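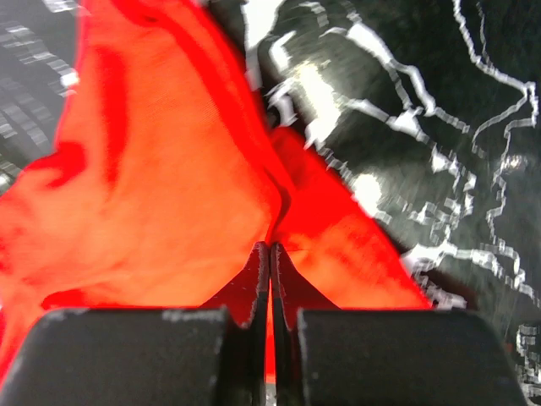

Laundry sorters and folders wanted for the Wulska clothing room

Two paid posts and a number of shorter sessional places
Start: May
Closing: end of April 2021

Do you fold your T-shirts in thirds or in half? Do you have firm views on sleeves? Then please read on, we would love to hear from you!

Wulska is a free clothing service. People and shops give us clothes, we wash them, check them, fold them and send them out in parcels to households who have asked for them. Last year we sent out 2,856 parcels, which was more than we had ever managed before, and this year we have promised 3,000. To get there we need more hands at the folding tables, and we need them to belong to people who enjoy the work, because there is an awful lot of it and most of it is T-shirts.

What the work is

Most of your time will go on everyday cottons: T-shirts, vests, school polo shirts, pyjamas, pillowcases. They come to the tables out of the dryers in one great tangle, and the first job is simply to find the edges of things. You pull a garment free, find the shoulders, spread it out flat, smooth it and check it over. Is there a hole under the arm? Has the hem dropped? Is the size label still there and can it be read? If all is well you fold it to our standard size and put it on the right pile. If it needs a stitch, it goes to the mending shelf with a paper slip pinned to it.

We sort by size first and by colour second. Reds are kept together right through from the wash to the parcel (anyone who has ever turned a load of white socks pink will understand) and black and patterned things have their own shelf. A full parcel holds one person's clothes for a week, and packing it neatly is a small art that you will pick up surprisingly fast.
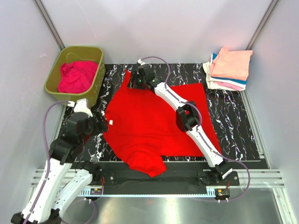
A red T-shirt spread out on the black marbled board, with the green basket behind.

You will learn one fold to begin with, the flat fold, and you will learn it properly. Lay the shirt face down, bring in one side with its sleeve turned back on itself, then the other side, then bring the hem up to the collar in two goes. It sounds like nothing at all, and for the first morning it is oddly hard! Long sleeves come next, then hoodies, then fitted sheets, which Siyabonga Shabalala teaches in a session of their own and which people have been known to applaud.

The posts

Clothing room assistant (two posts). These are part-time, mornings or afternoons, and you can tell us which you would like. You will work at the tables, keep the shelves in order, look after the mending slips and help load the van on delivery mornings. The posts are paid hourly and the rate is in the information sheet, together with holiday and sick pay. Each post is for a year in the first place, with a good chance of being extended.

Sessional folders. These are short spells of paid work to help us through the summer uniform rush. We expect to fold more than 1,000 school polo shirts in that time, so if you like a long run at one thing, put yourself down for this. You can do as few or as many sessions as suit you, and we set the rota a fortnight ahead.

Who we are looking for

You don't need to have worked in a laundry or a shop. Some of our best folders had never thought about a T-shirt for longer than it took to put one on. We would like you to be

– patient with fiddly things
– happy working side by side with other people, with the radio on
– able to stand for a good part of the time, or to tell us what would help (we have two tables at sitting height and can arrange more)
– careful about the small checks, even on the sixtieth shirt of the morning

Reading size labels is part of the job, and they can be very small, so bring your glasses if you use them. English need not be your first language. Our slips and shelf signs use symbols as well as words, and several languages are spoken at the tables already.

What you can expect from us

A proper induction over your first two weeks, with somebody beside you the whole time. An apron, a locker and as much tea as you can drink. Travel costs paid for sessional workers. First pick of the damaged cottons that can't go into parcels, if you happen to quilt or make rag rugs, as quite a few of us do.

We ask everyone to wear flat, closed shoes and to tie back long hair near the dryers. Please avoid strong perfume too, as it clings to clean cotton and some of the households we send to have asked for unscented clothes.

How to apply

Ask at the Wulska front desk for the information sheet and form, or ring and we will post them to you. The form is two sides long. There is one question on it that we read with particular interest: tell us about something you have looked after well. It can be a garden, a bicycle, a little brother, a coat. We don't need a CV, but you may attach one if you have it handy.

We have room for 60 people across three open sessions, where you can see the room, try a few folds and ask us anything you like. Coming to one of these isn't a test and it isn't compulsory, though it does help people decide – and it is good fun. Please book a place when you ask for the form.

If you would rather talk it over first, ask for Vusumuzi Buthelezi, who runs the clothing room and will happily ring you back. Forms can be handed in at the desk or posted through the door at any time of day.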